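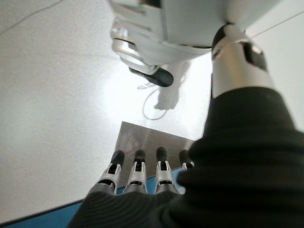
Wrist view, sleeve on, fingers over the gray panel

Black sleeve fills a big part of the wrist camera view. Keep the episodes or record again?

Posted in Data Collection by sutter_bench

We are gathering examples for a pick and place policy on a four-finger hand. So far I have 371 episodes, recorded by teleoperation with Brekex and exported in the Rarnia format. The arm wears a knit sleeve to keep the cables from snagging. I went through the wrist video last night and the sleeve takes up a lot of the picture. In the still at the top it covers most of the lower right, and the fourth finger is mostly hidden behind the folds. The fingertips of the other three are clear.

The floor is also very bright. It goes nearly white in the middle, and the cable lying on it is hard to make out.

I trained on the first 99 episodes as a test. The policy reaches fine but closes the hand early when the sleeve bunches up. Do I throw these out, crop them, or just record more? I would like to have this settled before November.

One more still, same setup. All four fingers show in this one, but there is a big blurry patch of sleeve down the left side and the floor is still washed out in front of the fingertips. 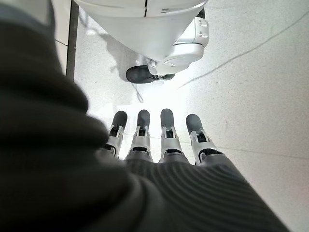 3 Replies

bralel_user
Don't throw them out. Your policy will see the sleeve when it runs, so it should see the sleeve in training. What hurts you is the fabric sitting differently each time while the hand is doing the same thing.

I would do this:

Tape or strap the sleeve behind the wrist so it can't slide forward.
Record 20 new episodes with it strapped and look at the wrist video before you record more.
Go back through the old set and tag any episode where a finger is hidden at the moment the hand closes. Leave those out of the first training run, then add them back and compare.

Cropping won't help much. The fingers are right next to the fabric, so you would lose them too.

For the floor, set the exposure by hand and lock it. Auto exposure on a wrist camera changes every time the arm moves over something dark, and you get a different floor in every episode. Save the exposure value with the episode. Bralel has a notes field for it, and I think Brekex does too but check.

lowgain
just record more. 371 isn't a lot

tracklog
Agree with the first reply about the strap. Also check that your joint readings line up in time with the wrist video. We had early closing on our hand and blamed the camera for two weeks. The video was 8 frames behind the joint data. We fixed the offset at export, trained again on the same episodes, and most of the early closing went away. I never did find out where the delay came from.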